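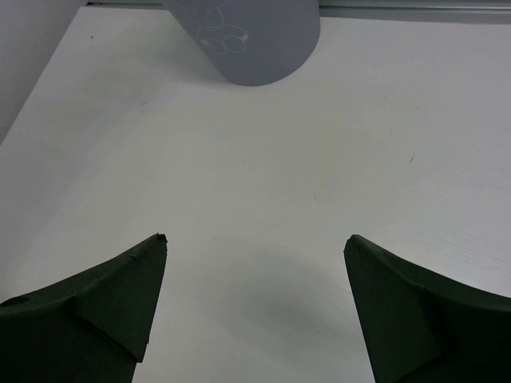

Figure 4-1. Wrist camera view with the fingers open and the gray container ahead.

4. Setting up a start-view comparison

This section covers the start-view comparison in the Proscombe protocol. It assumes that the Flukska cell has been powered up and homed as described in Section 2, and that a trained policy is already loaded in Clorkeck. If you only want to record new demonstrations, skip to Section 6.

The question behind the comparison is simple. A policy that drives an arm from its wrist camera begins each trial with one particular view of the target. If that view differs from the ones it was trained on, does the trial go worse, and how soon does it start to go worse? The protocol answers this by running the same policy from two sets of start poses and keeping everything else fixed.

Revision of 31 August 2020. Steps 4.2 and 4.4 have changed from the June revision. The scoring in 4.5 has not.

4.1 Before you begin

You will need:

The target container and the bottles used in training
The pose file from training (start_poses, in the policy folder)
A printed trial sheet, or the Khoo sheet if you score on screen
A soft cloth for the tabletop
A steel rule

Caution: Keep hands out of the workspace whenever the arms are enabled. The stop button cuts motor power and the arms will drop under their own weight. Support the upper links before pressing it if there is time to do so.

Caution: Do not use solvent on the tabletop. Wipe it with a dry cloth. Small scratches and specks in the surface can stay where they are, but do not add tape marks or pencil lines inside the camera view. The policy has never seen them, and a mark near the target can change where the arm goes.

4.2 Placing the container

1. Put the arms in the park pose and disable them.

2. Place the container on the table at the training position, using the distances listed at the top of the pose file. Measure from the back edge of the table and from the left wall.

3. Turn the container to match the reference view. If it has a drawing on it, use the drawing as your guide. A plain container can be set down at any angle.

4. Check the distances again with the rule. The container must be within 5 mm of the listed position in both directions.

5. Enable the arm under test and open the wrist camera window in Clorkeck.

6. Send the arm to start pose A and wait until the joint readout stops changing.

7. Compare the live view with the stored reference. Both fingertips should show, with open table between them and the container beyond the gap. In Figure 4-1 the container meets the top of the view and its base is in sight. A base line you can see clearly is the most useful thing to align on, more so than the sides.

Note: Match the view by moving the container, never by jogging the arm. If the arm is jogged, its start pose no longer agrees with the file and the trial cannot be compared with the others.

Note: Earlier revisions asked for the container to be centered between the fingertips. Remove this from any local checklists. The stored reference is the only thing to match, and in many references the target sits a little to one side.

4.3 Defining the second start set

Set A holds the start poses seen in training. Set B holds poses shifted away from them. You choose the shift once, at the beginning, and write it on the trial sheet before the first scored run.

1. Open Sets > New from A.

2. Pick one direction: height, forward distance, side distance, or wrist tilt. Use one direction per comparison. Mixed shifts make a drop in score hard to trace.

3. Enter the size of the shift. We suggest 20 mm for a first comparison. Smaller shifts can be lost among ordinary differences from trial to trial.

4. Click Preview and step through the poses with the arm at low speed. Watch the fingers and the elbow for clearance from the walls, the table and the other arm.

5. For each pose, check that part of the container is still in the wrist view. Delete poses where it is missing. They test something else (search with no target in view) and belong in a separate comparison.

6. Save the set. Clorkeck locks it and writes a copy into the run folder.

How much of the target shows is worth recording as well as the shift itself. Clorkeck does not do this for you. On the trial sheet there is a column headed "rim", where you mark whether the rim of the container can be seen from the start pose. In our own runs this column explained more of the failures than the distance did, and we now ask all sites to fill it in. Figure 4-2 is a view that gets a mark in the column. 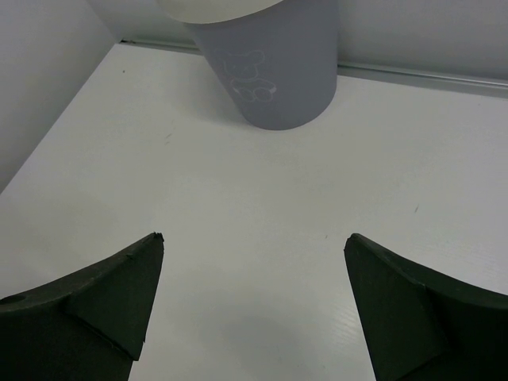
Tomoyo Ogura wrote back on the draft that a rim column needs a rule for partial cases, and that without one two scorers would fill it in differently. She also asked what to do when the rim can be seen but the opening cannot.

We have adopted the following rule. Mark "yes" if any part of the rim is in view, even if the rest is outside the top of the image. Mark "no" if only the body of the container is in view. Do not use "partly". The opening is not scored, and if you want to keep track of it, use the remarks field.

4.4 Running the trials

A full comparison is 100 trials in mixed order, half from each set. The order is drawn by Clorkeck when you press Start and is not shown to the operator ahead of time.

1. Press Start. Clorkeck sends the arm to the first pose and holds it there.

2. Fill in the rim column from the live view.

3. Press Go. The policy runs until it reports done or the time limit is reached.

4. Score the trial as described in 4.5.

5. Reset the bottles and the container. Use the overview camera for a quick check and the wrist camera for the final one.

6. Press Next.

Do not stop a trial because it looks as if it will fail. Policies often recover late, and stopping early makes set B look worse than it is. Stop only for safety, and score the trial as "void".

If a trial is void, Clorkeck puts the same pose back into the list at a random place. Up to five void trials are allowed. With more than that, find the cause and start the comparison over.

Note: If you need to pause, do so between trials and leave the arms powered. Joint offsets can shift slightly when the servos are switched off and on again, and the start views shift with them. If power is lost, repeat 4.2 from step 5 before going on.

Caution: Check cable slack before every block of trials. The cables need loose loops at the wrist and at the base. A tight loop can pull on the wrist, and a loose one can catch on a bracket when the arm swings across the table. Turn the arm slowly through its range by hand, with power off, if you are unsure.

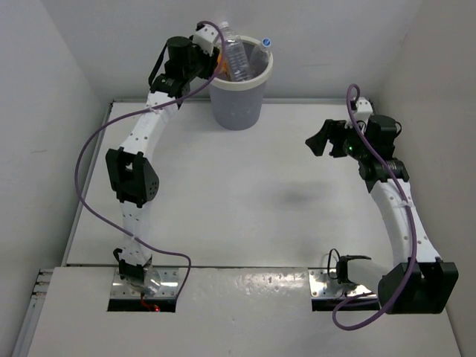

Figure 4-3. Overview camera, both arms, with bottles in the container at the back of the table.

The overview recording is kept for every trial, including the void ones. It is not given to the policy in this comparison. Its main use is in settling scores after the fact, and it is also the quickest way to find out that the container has been put back in the wrong place.

4.5 Scoring

Each trial gets one of four scores:

2 - the bottle is in the container and the gripper has let go
1 - the bottle touched the container but did not go in
0 - the bottle did not reach the container
void - the trial was stopped or the set-up was wrong

A bottle that leans in the container counts as in. A bottle that rests across the rim counts as touched. If the container tips over, score 0 whatever happened before that, and note it in the remarks field.

Two people should score each comparison, one at the cell and one from the overview recordings. The second scorer should not have the set labels. In Clorkeck, use Export > Blind copy to make a folder without them.

4.6 Reading the result

Open Results > Start view. The table gives the share of trials with a score of 2 for each set, split by the rim column.

First compare set A with set B inside the "rim: yes" row, then inside the "rim: no" row. If the sets differ in one row only, report the rows separately. A single figure for the whole comparison hides this and should not be used in a report.

If set A itself comes out under 70 percent, do not go on to interpret set B. A policy that weak on its own training poses leaves little room to see an effect. Check the camera focus and the joint offsets, repeat the placement steps, and run set A alone once more.

In our last comparison with a height shift, the two sets were close in the "rim: yes" row and far apart in the "rim: no" row. We had expected the drop to follow the size of the shift. Retraining with more varied start heights closed most of the gap, at a cost of over two days of extra recording. Whether the same holds for wrist tilt is still open, and sites that have run tilt comparisons are asked to send in their sheets.

4.7 Common problems

The live view is darker than the reference.
Check that exposure is set to fixed in the camera menu. Do not correct it with extra lamps.

The container matches on the left side but not on the right.
The container is usually turned or the camera mount has slipped. Check the mount screws first.

One finger sits higher in the view than the other.
Close and open the gripper once. If the difference remains, go to Section 3, Finger alignment.

Clorkeck will not save set B.
A pose in the set is outside the joint limits. It is shown in red in the list. Delete it or reduce the shift.

The two scorers disagree.
Go over the overview recordings together for the trials in question. If you still disagree, enter the lower score and keep both sheets in the run folder.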